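What I picked up about folding jumpers at a robot open day

I went along to the Filtness open day last August for the free sausage sizzle, if I'm being truthful, and came home with a whole new way of folding my woollies.
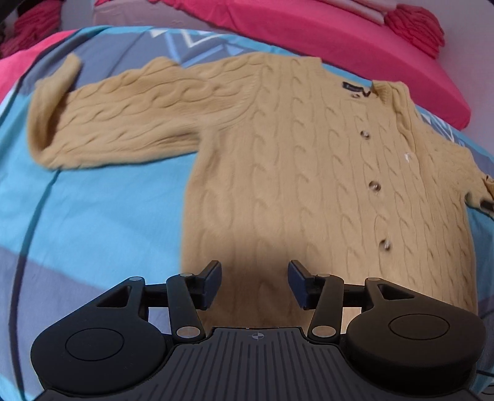 The folding session was upstairs, and it was the one I nearly skipped. I'd been through the workshop downstairs (lots of arms picking up lots of little boxes, very clever, a bit noisy) and my feet were sore. But there was a sign saying "Laundry, 2nd floor" and I have never in my life walked past a laundry tip.

What they do is teach a machine to fold by having a person fold first, over and over, with a gripper held in the hand. The project is called Pluver. The woman running the session told us they'd done 386 folds on knits alone, and that knits are the worst of the lot. Shirts have crisp edges. A chunky knit sags and stretches and hangs on to whatever it's lying on. I could have told them that for nothing!

Anyway, they let us have a go. You squeeze, the two fingers close, and you suddenly realise how much your own hands do without asking you. My first try I grabbed a great wad of sleeve and dragged the whole garment sideways. Second try was better. By the fourth I'd worked out a few things, and I've been doing them at home with plain old fingers ever since.

Folding a heavy cardigan, the slow way

Lay it out completely flat before you fold anything. I used to start folding in mid-air, chin holding the collar, and then wonder why one side was longer. A bed is the best spot, as you can walk around it. Pull the cover tight first or the wrinkles underneath will push the knit about.

Front side up while you straighten it, so you can line up the button band. Do up the top button and one in the middle. I don't bother with the rest.

Sort the cuffs out now. If one is turned back, turn it down, or turn the other one up to match. A rolled cuff makes a lump that you'll see in the front after a week in the drawer.

Flip it over, then bring one sleeve straight across the back. Lift it in two places, near the shoulder and near the cuff, and set it down. Don't drag! Dragging was what got me every time with the gripper, and it pulls cables out of shape at home too.

Same with the other sleeve, then fold the sides in a little if your drawer is narrow, and bring the hem up to the collar in thirds. Halves will do for a shelf.

Never hang it. I know, you know this already, but I found two on hangers in my own wardrobe when I got back, with those awful shoulder points. A damp cloth over the point and a bit of patting brought one of them back. The other is now for gardening.

A few odds and ends from the same afternoon

Take note of where the light is. At the bench I kept leaning over and putting my own shadow right on the bit I was trying to pick up. I've since moved my folding to the other side of the bed, facing the window, and I find pilling and loose threads much sooner.

Pinch the thick parts. Ribbing and seams hold their shape when you lift them, and the middle of a sleeve doesn't.

Sort by weight before you start – heavy knits at the bottom of the pile, thin ones on top.

The Vermeulen stand by the door was giving out cedar blocks, and mine still smells lovely. Give them a light sand when they fade.

They run the day again this year and it's free, though the upstairs session only takes 45 people, so go up early and leave the sausage for after.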